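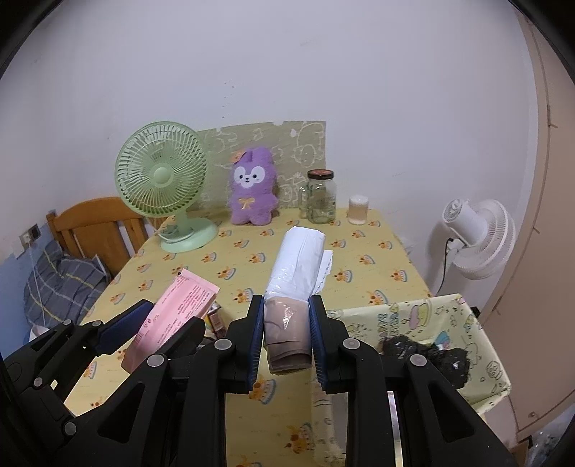 Kasari Help Desk
Ticket 257
Subject: Grukia season 2 out of order, four episodes missing from the show page
Status: Closed
Opened: Thu 4 July
Opened by: Yanling Han
Handled by: Annelies Aigner
Devices: TV app, phone app, web browser
Category: Catalog and playback

Yanling Han wrote:

I'm watching Grukia from the beginning before the Parkside movie gets added. The show page says 40 episodes at the top, but when I go through the season lists there are only 36. Season 1 looks complete. Season 2 has a jump in the middle of the story. One episode ends with Captain Orrin locked in the harbor vault, and in the next one he is back at the base with his arm in a sling and everybody is talking about a trial I never saw.

Also, when I finished the vault episode, autoplay sent me to the season finale. I stopped it after the opening scene but I already saw who was wearing the mask. I would like that not to happen to other people.

I have tried signing out and in again on the TV, deleting and reinstalling the app on the TV, the phone app on mobile data, and the website in a private window. The list is the same everywhere.

Annelies Aigner replied:

Hello Yanling, thank you for the details. Sorry about the finale.

I can see the same list on a test account. The four episodes you are missing are the trial story, which was made as a crossover with Bezerra. They are in our catalog, but they are filed under Bezerra only, at the end of its first season. Please search for Bezerra, open season 1, and scroll to the last four entries. They should play normally.

The order to watch is:

Grukia season 2, up to and including "The Vault"
Bezerra season 1, last four episodes
Grukia season 2, from "Sling" onward

I have reported the missing links and the autoplay problem to the catalog team. Could you tell me two things for the report? First, did the finale start after the usual countdown, or right away? Second, do you have "Skip credits" turned on?

Yanling Han wrote:

Found them, thanks. The first two play fine. The third one has a problem of its own: the "Previously on" part at the start is from a different episode, or at least it shows things that hadn't happened yet in anything I've watched. The fourth one I haven't started.

Countdown: it started right away, no countdown. Skip credits is on. I turned it off and played the last minute of "The Vault" again. With it off I get the countdown, but the thumbnail in the corner is still the finale.

One more thing. My continue watching row now shows Bezerra instead of Grukia, and Bezerra is marked as nearly finished. I haven't watched any of the rest of it. If I press play on it, I think it will go on to season 2 of a show I haven't begun. 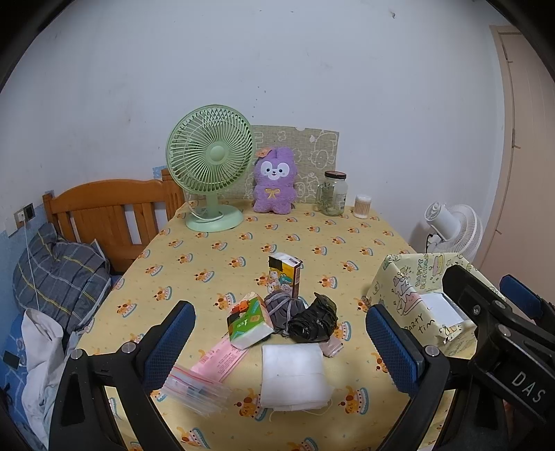
Green desk fan and purple plush toy

Annelies Aigner replied:

That helps a lot. Here is where we are.

Missing episodes. Confirmed. Each episode can be listed under more than one show, and these four lost their second listing when season 2 of Grukia was re-uploaded in December. The total at the top of the page is typed in by hand, so it still says 40.

Autoplay. Confirmed, on all three apps. The player looks for the next episode number, does not find it, and falls back to the last episode of the season. It should fall back to the show page. The immediate start with Skip credits on is a separate fault and has been logged on its own.

Recap on the third episode. I watched it against the version we hold from the studio and they match. The recap includes two short scenes from an episode of Bezerra that comes before the crossover, so it will look unfamiliar if you have only been watching Grukia. No change will be made there. I don't want to say more about the scenes in case you plan to watch Bezerra.

Continue watching. You can fix this yourself for now. On the phone app, hold your finger on the Bezerra tile and choose "Remove from row." This does not delete your history. Then open Grukia, choose "Sling," and let it play for 2 minutes. Grukia will move back into the row. The TV app does not have the remove option yet, but it will pick up the change from your phone the next time it is opened.

Please leave autoplay off until the fix is in. It is under Profile, then Playback, and it has to be changed for each profile separately.

Yanling Han wrote:

Done on the phone. Bezerra went away on the TV after I closed the app fully and opened it again. Just going to the home screen and back did not do it.

I'm fine with the recap. Maybe there could be a note on the Grukia page saying the story continues in the other show? Someone who only knows Grukia has no reason to look there.

Is the Parkside movie set after season 2 or after the crossover? I don't need details, just where to put it.

Annelies Aigner replied:

Parkside goes after the season 2 finale. You will not need any more of Bezerra for it.

I have passed on the idea of the note. For the time being there is a line in the description of "The Vault" pointing to the Bezerra episodes.

Update from the catalog team: the second listing has been restored. Season 2 of Grukia should now show the trial episodes between "The Vault" and "Sling" – please refresh the page if you still see the old list. Anything you already watched under Bezerra will be marked as watched under Grukia too.

Yanling Han wrote:

All 40 are there on the TV and on the website. The phone needed an app update first. Autoplay from "The Vault" goes to the first trial episode, with Skip credits off. With it on it still starts with no countdown, but it's the right episode now.

You can close this one.

Annelies Aigner replied:

Thank you for checking. The countdown fault stays open under its own ticket and I have added you to it, so you will get an email when it changes. Closing this ticket as resolved.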